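Quiénes somos

Clametti es una tintorería y lavandería de barrio. Abrimos con una sola máquina y un mostrador prestado, y hoy trabajamos seis personas en dos locales: el de la calle Ojala, donde se recibe y se entrega, y el taller de Omis, donde se lava, se plancha y se cose.

Empezamos con ropa de trabajo para restaurantes. Los clientes fueron trayendo después abrigos, cortinas y edredones, y en octubre del segundo año dejamos la hostelería para dedicarnos a las casas. Fue una decisión de números: los manteles ocupaban tres días de la semana y pagaban uno.

Lavamos con agua siempre que la etiqueta lo permite. El lavado en seco queda para trajes, lanas finas y prendas con forro pegado. Los forros polares van en frío, del revés y sin suavizante, y no pasan por la plancha. Si una prenda lleva adornos cosidos, miramos antes las puntadas y avisamos al cliente cuando alguna está floja.
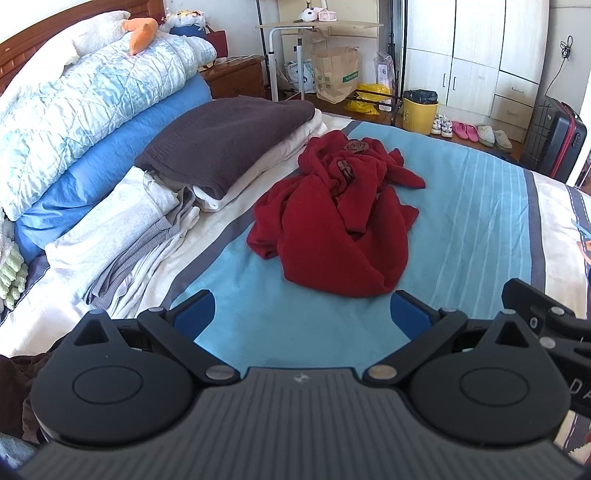 Sebastião Sampaio

Llevo el taller desde que nos mudamos a Omis. Antes pasé 17 años en la lavandería de un hotel, y de allí me traje la costumbre de marcar cada pieza con un número de tela en lugar de papel. El papel se deshace y luego hay discusiones.

De los arreglos se ocupa Valtteri Rissanen: cremalleras, bajos, bolsillos y botones. No hacemos ropa a medida ni teñimos. Para alfombras trabajamos con Grurkum, que las recoge en nuestro local los martes y las devuelve a la semana siguiente - el precio lo ponen ellos y nosotros no cobramos nada encima.

Las prendas se guardan tres meses sin coste. Pasado ese plazo llamamos por teléfono, y si no hay respuesta las entregamos al ropero de la parroquia. Rogamos que se revisen los bolsillos antes de venir.

Clametti Tintorería - Calle Ojala, 198 - Abierto de lunes a viernes - © Clametti - Volver arriba

Comentarios

Maribel: ¿Recogéis edredones a domicilio? Vivo en un cuarto sin ascensor.

Clametti: De momento no, Maribel. Si nos llamas antes, te ayudamos a descargar el coche en la puerta.

Joan P.: Me cambiaron la cremallera de una cazadora que daba por perdida. Tardaron un poco más de lo dicho, pero quedó bien.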